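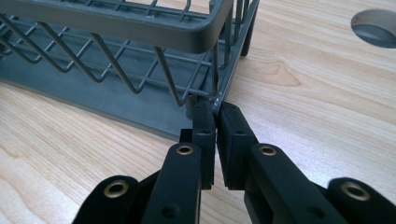
Hashini Biswas
数据卡维护人,兼沥水架条目编辑

Kernitz 沥水架记录集 说明文件(README)
最后修订:2022年2月9日

一、这是什么

Kernitz 是一份关于家用碗碟沥水架的文字与图片记录,共3,051条。每条对应一个架子的一次摆放,写明架子的结构、颜色、有无接水盘、放在什么台面上。记录来自2个来源:Purkix 的旧物登记表,以及 Dufour 厨房用品目录的扫描件。两边的写法差别很大,合并之后仍然看得出来。我不打算假装它们是一套东西。

二、为什么对“沥水架”这个类别存疑

Purkix 的登记表把凡是有铁丝、能放碗的东西都归进“沥水架”,连水果篮也在里面。Dufour 的目录则只认带接水盘的。我们目前的规则是:有金属丝网格,网格下方有盘或可以放盘,就算。这条规则并不牢靠,有些收纳篮下面垫个托盘也能混进来。请使用者在拿这批记录做任何统计之前,先自己翻一翻 type 一栏。

三、字段

id:条目编号,不连续,删掉的号不补。
type:单层、双层、挂式、其他。“其他”里什么都有,慎用。
rim:上沿形式,填“宽边”“细丝”或“无”。宽边指一圈有明显宽度的扁平或粗圆边框。
tray:接水盘颜色。没有看见就填“未见”,不要填“无”,这两者不是一回事。
surface:台面。只写看得出来的,例如“浅色木纹”。是实木还是贴面,照片判断不了,请不要猜。
state:空、半满、满。只看得到一角的架子一律填“不明”。
note:随便写,但请写完整的句子。

四、颜色栏的问题

颜色是整份记录里最不可信的一栏。同一个架子,有人写深灰,有人写灰绿,接水盘有人写灰,有人写蓝绿。登记的人各有各的眼睛,台面反光也会掺进来。早先有人提议统一成色卡编号,我反对:编号看上去精确,底下还是同一双眼睛。现在的做法是保留每个人的原话,放在同一格里用分号隔开。检索“灰”的时候会漏掉一部分,这一点我们知道。

五、结构描述

登记双层或带上篮的架子时,上篮和底架要分开写。底部网格、立起来插盘子的弯丝、上篮的网格,不要笼统写成“铁丝若干”。这种写法在 Purkix 的表里出现得太多,有7条干脆只有这四个字,已经退回。
弯丝的末端形状值得记:U形回弯、尖V形、直端。厂商喜欢宣传某种弯法“沥水更快”,我没有见过像样的对比,所以本记录不设“沥水效果”一栏,以后也不会设。
材质写到“金属丝,有灰色涂层”这个程度就够了。“不锈钢”三个字,没有标签或磁铁测试作依据时请删掉。
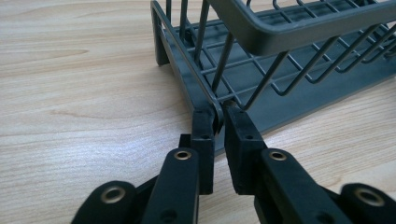
Gaétan McKinnon 看过第五节后来信说,弯丝形状这一项分得太细,登记一个架子要多花一倍时间,而真正买架子的人只关心盘子会不会倒。他建议把三种末端并成“弯”和“直”两类,另外加一栏“丝距”,因为浅盘放在丝距太宽的架子上总是往一边歪。

丝距我同意加,下一版会有。合并弯丝我不同意。合起来容易,将来要拆开就得把所有图重看一遍。至于盘子会不会倒,还要看盘子,Dufour 的目录里从来不写用什么盘子试的。

六、抽查

八月做过一次抽查,取了250条,由没有参与登记的人重填 type、rim、tray 三栏。rim 的结果勉强可以接受;tray 的分歧多半出在颜色上,见第四节;type 的分歧集中在“双层”和“其他”之间。抽查的原始表放在 check 目录,请看原始表,不要只看我的转述。

七、不适合的用途

不适合拿来推荐商品。不适合推断哪种架子在家庭里更常见,两个来源都不是按这个目的收的。也不适合研究厨房整理习惯:很多条目里的架子并不在水槽边,只是搁在桌面上,离平时用它的样子有多远,我们说不清。

八、已知错误

Vondstead 批次里有一段 surface 栏整体错了一行,已经修正,但旧的压缩包还在外面流传。看到木纹台面配着“瓷砖”的,多半就是旧包。
个别条目的 rim 填成了 tray 的颜色,尚未清完。
note 栏有人写了“很好用”,我没有删,也不替它担保。

九、更正与提交

更正请写明 id、原值、新值和依据。“看着不像”不算依据,“边框在转角处是圆的,原值写成了方角”算。一次最好只改一栏,方便核对。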